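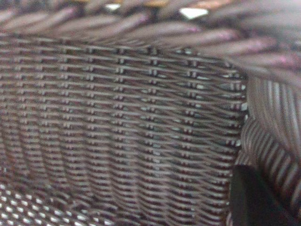 Stastlow, 3 Mar 2019

The gauge at Ronbridge had been reading two millimetres high for 36 days before Pin-yu Chuang was sent to look at it.

She took the early bus and walked the last part along the towpath with the level in its case and the staff over her shoulder. The river was brown and moving well. The gauge hut stood on a concrete plinth on the left bank, with a steel door and a padlock to which she had been given the wrong key. She rang the office. The office told her there was another key under the third coping stone, and there was.

Inside were the float, the stilling well, the recorder and a log book. The recorder was a Casex, the older type with the drum. It had been kept running alongside the electronic unit because the two had always agreed, and a thing that agrees is seldom removed. Now they did not agree. The Casex gave 281 millimetres above datum. The electronic unit gave 283.

She wrote both figures down with the time.

The procedure for a discrepancy was on a laminated card behind the door. Check the float for fouling. Check the tape for kinks. Check the inlet pipe for silt. She did these in order. The float was clean. The tape ran freely over its pulley and came back to the same mark on five successive trials. She rodded the inlet pipe and got a little grit and a snail shell.

After that she went outside and levelled from the bench mark on the bridge abutment to the plate on top of the well. She set up midway, took the backsight, took the foresight, moved the instrument and did it again in the other direction. The misclosure was under half a millimetre. The plate was where the drawings said it was.

This left the log book. It went back to a June eleven years earlier and most of it was in one hand, small and upright, in pencil. The entries were signed Lu. Each gave the date, the staff reading, the recorder reading and the difference, and the difference was nearly always nought. Where it was not, a second line recorded the adjustment and the direction in which the screw had been turned.

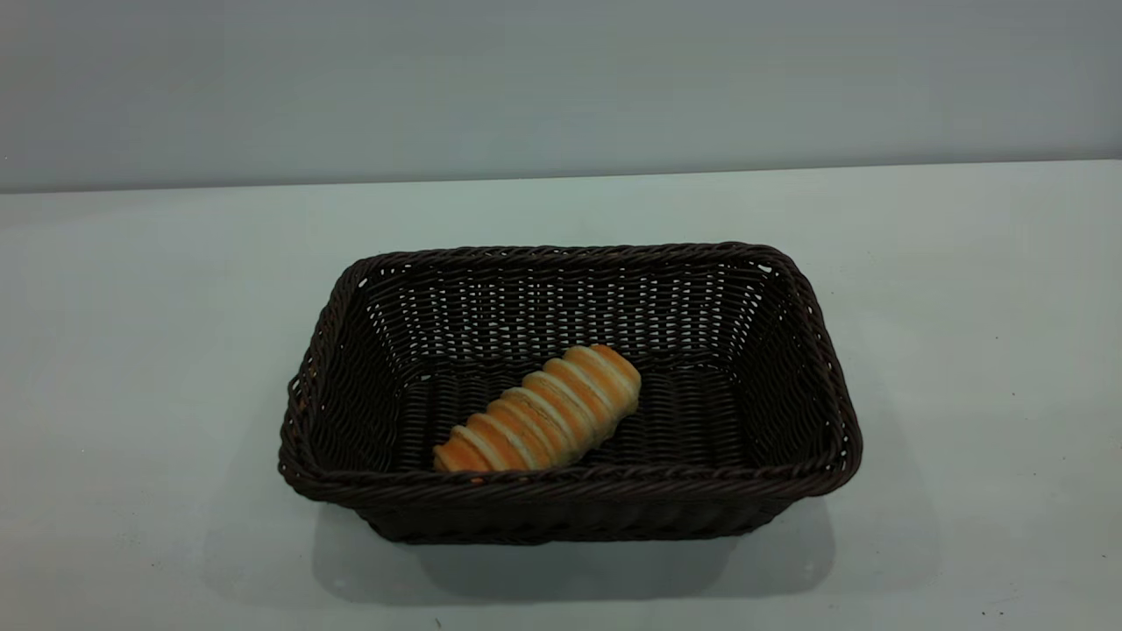
Chuang read the last two pages with some care. The visits had been monthly. Then they were weekly, and then, for the final stretch, Lu had come every day, though the schedule called for nothing of the kind. The differences in this period were still nought. Under several of them there was a remark in the column reserved for weather. Heron on far bank. Heron again. No heron. Water very clear, could see the sill.

The final entry was dated 36 days before. Staff 402, recorder 400. Difference two. There was no second line.

She looked at the adjusting screw on the Casex. It had a slotted brass head with a dab of red paint across it, and the paint was unbroken. Whoever had found the two millimetres had not turned the screw. She went down the steps to the water and read the staff gauge directly, lying on her front on the bottom step to get her eye level with the surface. She waited for the ripple to settle and took the mean of ten readings. It came to 283.

So the electronic unit was right and the old drum was low. The form she had been given stated the opposite. The office had taken the Casex as the reference, as it had for years, and had marked the other as faulty.

She telephoned again and explained this. The man at the office asked whether she was sure. She said that she was. He asked why Lu had not corrected it at the time, and she said the log did not give a reason. There was a pause in which she could hear him typing.

"He'd finished by then," the man said. "That was his last week. He wasn't meant to be going out at all."

She asked if she should make the adjustment. He said yes, if it was within tolerance, and to note it.

The screw needed a quarter turn. The red paint cracked along the slot and a flake of it dropped on to the bench. She watched the pen move up and settle at 283, then waited fifteen minutes by her watch and checked it against the staff, and it had held.

In the log book she ruled a line beneath the last entry and wrote the date, the staff reading, the recorder reading before and after, and the direction of the turn. She signed it. The weather column was still blank. She went to the door and looked across the river for a while, and then came back and wrote: No heron. Wind westerly, light.

She locked the hut and put the key back under the stone.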